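Heating oil price went up after I already prepaid - can they charge me more?

Posted by Réka Fodor, Jun 24, 2020

Hi everyone, I hope this is the right section for this. We heat with oil and have been with Dolan for years, ever since we bought the house, and they have always been very sweet to us (the driver waves at the dog). This spring I signed up for their prepaid plan, 600 gallons at a locked price, and I paid the whole $1,234 up front because the salesperson told me it was the lowest they had seen in ages. Yesterday a letter came talking about "changes in crude supply" and a "market adjustment" on all accounts. It doesn't say how much, and it doesn't say whether it means people like me who already paid. I called twice and got the recording both times. My sister says crude prices are down on last year anyway, so now I'm really confused. Does a locked price mean locked, or can they come back in November and ask for the difference?

Skititz

Depends on the contract. Read it.

Hevuven

Oh, I remember getting a letter just like that one, and it gave me such a knot in my stomach! Please don't panic yet. A lot of dealers send the same letter to every customer, whether you're on a budget plan, paying by the delivery, or prepaid like you are, so it may well have nothing to do with your price per gallon.

Get out the agreement you signed and look for the words "fixed" and "capped." They get mixed up all the time. Fixed means the price per gallon stays put for the season. Capped means it can move, but only up to a ceiling, and on some plans it comes down if the market does. Then look for anything called a surcharge, a delivery fee or a fuel adjustment - that is where mine was hiding, on page 4, in the tiniest print you ever saw.

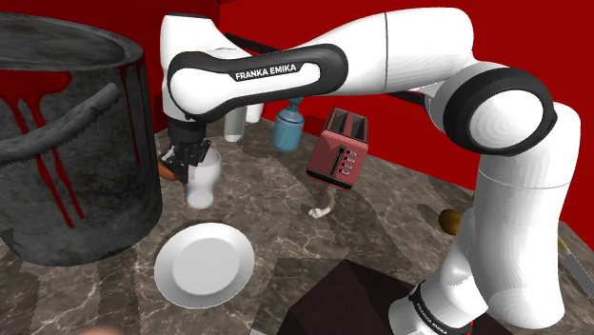

Once you know what the paper says, write to them instead of calling and ask for a reply in writing. Keep it friendly, just "please confirm that my prepaid gallons are not affected." Put your account number on it and keep a copy. If they still won't answer, your state's consumer protection office is the next stop, and many of them have rules about prepaid heating oil. Do check the end date too, so you know what happens to any gallons you haven't used by spring.

Trikow

Agree with the above, mostly. Crude is only part of what you pay at the house, so your sister can be right about the barrel price and the dealer can still have higher costs. That's their problem if your contract says fixed, though. I'd also ask if they bought the oil ahead or have a bond behind the prepaid plan. My old dealer had neither and I was out $812 when they closed.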